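Notebook, Droltarus bench
18/11/2020
3 comments · 5 shares

Chore list item: dish swap. Move a bar from one soap dish to another, two hands, no regrasp off the table. Njål wrote it in April as a warm-up for the bathroom set and expected to be past it in a week. We are still on it.

Setup unchanged from the last entry. White board on the wood table, black hand-held grippers left and right, dark sleeves. Objects are the clear dish, the yellow dish and the pink bar. The bar starts in either dish or on the board; the start state goes in the log before the hands come in.
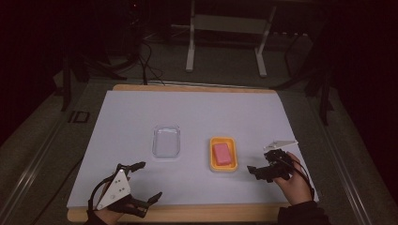 Recorded 77 passes before stopping. Target for the task is 200. Threw out 16, mostly for late starts in the log, the rest for tracking dropouts on the left side. Na-rae thinks the dropouts come from wrist roll past a certain angle and not from the lighting. She will replot with roll on the x axis.

Notes on the policy trained on the previous batch (Divley arm pair, same objects):

Picking the bar off the flat board is fine. Picking it out of a dish is poor. The jaws come down wide, one finger lands on the dish wall, the dish slides, and the arm goes on as if the bar were still where it was. A person corrects for this with the other hand without thinking about it. The policy holds the dish only when the dish has already moved, by which time it is pushing.

The clear dish is worse than the yellow one. Brosgate's depth preprocessing smears the rim into the board, so placement height is off by a few millimeters and the bar gets dropped or pressed. Switched depth off for the last 5 rollouts. Placement looked better — too few to say more.

Lyimo asked for a line on household readiness to put in their summary.

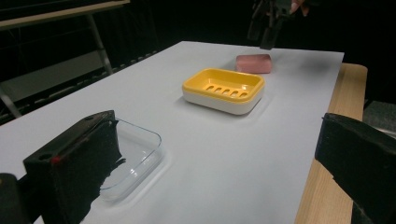 Could a machine be left alone to tidy a bathroom sink?
Not with what we have. It can do one known bar and two known dishes on a clear surface, with someone near the stop button. A real sink adds a faucet, a wet bar, clutter and poor light, and we have tested none of those.

Sent Lyimo that wording. Njål wanted it softer; left as is. A parts-bin version of the same motion would be easier to sell to a shop floor, where the bins are bolted down and the dish problem goes away.

To do:
- left gripper: check strap and cable slack before the next batch
- vary dish spacing, currently too regular
- add passes where the off hand holds the dish first, tag them separately
- Na-rae: roll plot
- ask Brosgate if the rim smear is a filter setting

Foam pads on the spare jaws still not glued. Njål has the adhesive.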